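Fanden drops its old queue service, and I've already moved

If you run anything on Fanden you'll have seen the banner by now: the old queue service goes read-only at the end of October, and version 2 takes over. I've had a small order-tracking app sitting on it for ages, so I sat down with a pot of tea and moved the lot across.

The good news first - the new client is much nicer! You no longer have to write your own retry loop (I had three, all slightly different, all embarrassing), and messages that keep failing get parked in a side queue where you can have a proper look at them. My worker went from 85 lines to 28, and most of what's left is logging.

The less good news is that connection strings have changed format. The old ones still parse, they just point at nothing, so my app started up happily and then sat there doing no work at all. I spent most of an evening blaming the Prellden plugin before I spotted it. Sorry, Prellden.
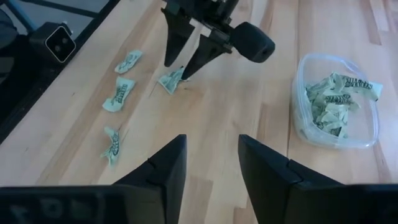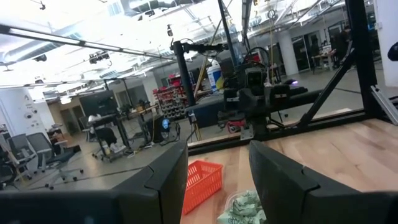 Lahlou wrote in to say the plugin does need updating as well, at least if you use delayed messages, as the older release sends the delay in seconds and the new service reads it as milliseconds. Reminders meant for the next morning were going out straight away, and the fix was a one-line change in the settings file plus a restart.

I don't use delays myself so I'd never have caught that one, thank you! I've added it to my notes.

Pricing stays the same for small accounts, and Clesside hosting customers get moved over by the support team if they ask before the cut-off. Everyone else has to run the export tool by hand. Mine took 2 goes, the first one having fallen over on a queue name with a space in it - so rename those before you start.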